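Cozinha de brincar Litton, modelo 367: avaliação

Comprei a cozinha Litton na loja online da Ekance em março e escrevo depois de bastante uso. Custou 94 euros, com portes incluídos. A montagem levou 2 horas e o manual chega, embora o passo 11 tenha os parafusos trocados no desenho.

O que mais me agradou foi o fundo de azulejo branco com juntas cinzentas. A colher e a espátula de madeira ficam penduradas ali mesmo, à mão. A placa preta, com os discos impressos, limpa-se com um pano húmido.
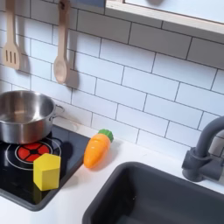
Que idade é a mais indicada para esta cozinha?
A partir dos três anos – antes disso a bancada fica alta para a maioria das crianças.

Pontos fracos: o autocolante da porta do forno levantou num canto e as dobradiças pedem aperto de vez em quando. Comparada com a da Kun, que tivemos antes, abana menos e ocupa mais parede.

Voltava a comprar, mas por este preço esperava melhores dobradiças. Quatro estrelas.

Nov 3, 2019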